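Vastura Cabinet — le logiciel d'agenda et de suivi pour maisons de santé et centres médicaux

Édité par Tiongson
Version en cours : celle de juin

Vous dirigez une maison de santé, vous y exercez, ou bien vous tenez l'accueil et c'est vous qui décrochez le téléphone à huit heures quand tout le canton semble s'être réveillé avec de la fièvre. Dans tous les cas, soyez les bienvenus sur cette page. Nous avons pris l'habitude de présenter Vastura un peu longuement (on nous le reproche parfois, gentiment), car un logiciel de cabinet se garde plusieurs années et mérite bien dix minutes de lecture.

Vastura est né à Poltgate, dans un cabinet de groupe où les médecins, les infirmières et la sage-femme tenaient chacun leur agenda dans leur coin. Danilo Gatchalian, qui en assurait la coordination, en avait assez de passer ses soirées à recopier des créneaux d'un cahier à l'autre. Le premier module servait uniquement à partager les plages de consultation. Le reste est venu peu à peu, au fil des demandes : la liste d'attente, les rappels aux patients, le courrier aux spécialistes, puis le rapport annuel d'activité, que tant de nos clients rédigeaient encore à la main en plein été.

L'agenda partagé reste le cœur du produit. Chaque professionnel garde la main sur ses horaires et choisit ce que l'accueil peut modifier ou non. Les créneaux d'urgence s'ouvrent le matin même, à l'heure que vous fixez, et ceux qui n'ont pas trouvé preneur repassent en consultation ordinaire. Les remplaçants disposent d'un accès temporaire, qui se ferme tout seul à la date prévue — un petit détail, mais c'est celui dont on nous parle le plus souvent !

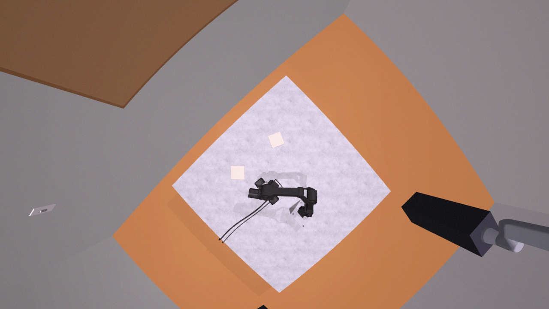

Bras articulé noir sur tapis clair, image de synthèse.

Le suivi des patients au long cours a été entièrement revu cette année. Vous définissez vos propres parcours (diabète, grossesse, sortie d'hospitalisation), avec leurs étapes et leurs délais, et le logiciel vous signale les rendez-vous qui n'ont pas été pris. Ute Hamann, infirmière au centre de Dastesden, a relu chaque écran avec nous et nous a fait supprimer 17 cases à cocher dont personne ne se servait. Nous l'en remercions encore.

Caractéristiques
Agendas par structure : jusqu'à 30
Dossiers inclus dans la formule de base : 2000
Rappels par SMS inclus : 400 par mois
Langues de l'interface : français, anglais, allemand
Export : tableur, PDF
Accès : navigateur récent, sans installation

Aujourd'hui, la formule de base convient bien aux petites équipes. Les structures plus importantes passent en général à la formule Réseau, qui lève la limite du nombre de dossiers et permet de relier plusieurs sites entre eux. Les deux comprennent l'assistance par téléphone, de 8 h à 18 h, avec une vraie personne au bout du fil, et la reprise de vos anciens agendas.

Pour la mise en route, comptez une demi-journée de formation sur place ou à distance, à votre convenance. Nous conseillons d'y faire venir au moins une personne de l'accueil et un soignant, afin que les droits d'accès soient réglés ensemble dès le départ.

Les tarifs dépendent du nombre de professionnels et vous sont communiqués sur devis. L'essai est gratuit pendant deux mois, et vos données vous sont rendues si vous ne poursuivez pas.

Demander un devis
Réserver une démonstration
Télécharger le guide de prise en main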